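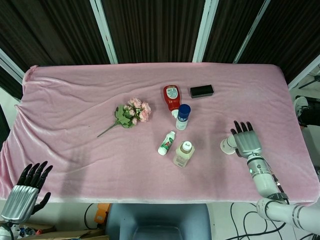 June 2018

We finished the siege of Flumach last night, after eleven sessions. I went to bed at two and could not sleep, so now I am tired and I write this with my second coffee. I want to put it down before I forget the details, because in March I wrote nothing after the swamp part and now I cannot remember how the group got the silver boat.

First the facts. The year in the game is 1333. The city had been closed for the whole winter. The players were inside, which was my idea and I am still not sure it was a good one. When people are inside a siege they mostly wait, and waiting is hard to play. In the first sessions I tried to make every day important, and it was too slow. Then I started to roll once for each week, and only if the roll was bad we played it as a scene. This was much better. I should have done it from the beginning.

The rules we use are Ora, second printing, 136 pages. I have read it maybe five times, and yesterday I still found something new. On the page about morale there is a small line under the table which says that the defenders do not test if they have eaten the same day. I had always tested them. So the people of Flumach ran away from the east wall in session six when by the rules they should have stayed. I did not tell the players. Maybe I will tell them in a year.

The final evening went like this. The thief and the priest went down to the water gate with the false letter. I had expected that they would give the letter to the captain, and I had prepared a long talk with him, with three possible ends. They burned the letter for light because their lamp was empty. I sat there with my three pages of notes and I had to laugh. After this I had nothing prepared, so I asked them what they were afraid of finding behind the gate, and I used the answer of the quietest player. She said "our own soldiers." It was a very good answer and everybody became silent.

Then the fight. Ora is not a system for big fights and I know it. When there are more than 8 on one side I lose the order of who has moved. I wrote the turns on a strip of paper and moved a coin along it, and still I skipped the archer two times. He is polite and did not complain but I saw it in his face. For the next campaign I want to make cards, one for each character, and turn them over when they have acted. I know that many groups do this already. We are slow in these things.

The knight died. I want to write about this carefully. It was a fair death, the dice were open on the table, he had two points left and he chose to hold the stairs. The player said before the roll that he accepted it. But afterwards he was quiet for the rest of the evening, and when he put on his jacket he said only "good game." I sent him a message this morning. He answered that he is fine and that he already has an idea for a woman who repairs bells. So maybe I worry too much. In my old group, back home, a dead character meant somebody did not come for a month, and I still carry this fear with me.

What I did well: the sound of the horns. I described them every session, a little nearer each time, and yesterday when I said "you do not hear the horns tonight," two players put down their drinks.

What I did badly: the voice of the duke. I do only one voice and I use it for all nobles. Also I explained the treaty too long. My English is good enough for rules and for jokes, but when I must speak like an old politician I look for each word and the game stops. Next time I will write such a speech before, short, and read it from the paper. I do not think it is cheating.

We played at Sitthichai again, in the back part of the shop. They close at ten but they let us stay until midnight if we buy something, so I bought one more set of dice that I do not need, dark green with gold numbers. They roll low. I tested them at home and I believe they are normal, but the group has decided they are cursed, and they are now only for the enemies.

While we packed up we talked about what comes next. Two want to continue in Flumach, ten years later, with the children of the first characters. One wants to stop with fantasy for the summer. Someone brought Wisto, which is a small card game about lighthouse keepers, and we played one round standing, with our jackets on. It has a nice rule where you may look at the card of your neighbor but then you must tell one true thing about it. I was last by a lot. I would like to steal this rule for a scene with a spy.

My own wish is the children. I have drawn the city so many times that I can walk in it with closed eyes, and I would be sad to leave it in a folder. But I need a rest from preparing. This spring I used almost every free evening for it, and half of what I prepared was never seen. The captain and his three ends, for example. The whole monastery on the north hill, with the map of the cellar. The monks had a secret and no one ever knocked on the door.

So we agreed to have a break of some weeks, then a short game by another person, and I will be a player for the first time in two years. I do not remember how to be a player! I think you must mostly listen and not correct the rules. I will try.

To do before I forget: scan the map, write down the names of the survivors, give back the borrowed screen, pay my part for the pizza. Read the morale page again.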